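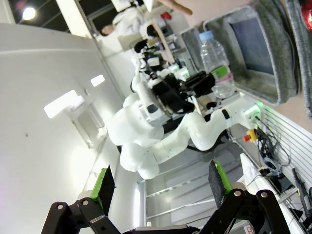 Prurnine Household Receipts, release 4

Contents
Line-item transcriptions of grocery receipts, typed by hand from paper originals. The release holds 2,303 receipts from 40 households in the town of Andetgate. Each row is one purchased item. Receipt totals are stored separately and were not recomputed from the items.

Files
receipts.csv - one row per receipt
items.csv - one row per item, joined on receipt_id
stores.csv - store codes and store type
changes.txt - corrections since release 3

Fields in items.csv
receipt_id: integer, unique within a release only. Do not join across releases.
line_no: position on the paper, starting at 1. Voided lines keep their number.
raw_text: item text as printed, including abbreviations and misspellings.
item_class: assigned with the Plunora word list, lower case. Empty if no class was agreed on.
qty: decimal. Weighed goods are in pounds.
price: dollars, before coupons. Coupons are separate lines with a negative price.

Transcription
Two people typed each receipt independently. Shufen Wei resolved the differences. Characters that could not be read are marked with a question mark, one per character where the length was clear. Item classes were reviewed for 1,693 receipts; the rest carry the first typist's class and have reviewed = 0 in receipts.csv.

Known problems
Store code 17 was used for two stores before February. They can be told apart by the tax line, which only one of them prints.
Bottle deposits are sometimes merged into the item price. We did not split them.
Time of day is missing for most market stalls.
Households dropped out at different points, so monthly sums per household are not comparable without the active_from and active_to fields.

Loading
Files are UTF-8, comma separated, with quotes around raw_text only. The Bai loader reads them as is - other tools may turn receipt_id into a float if the column has gaps.

Corrections
Send the receipt_id, line_no and proposed value to Tianyou Jiang. Accepted changes go into the next release and are listed in changes.txt.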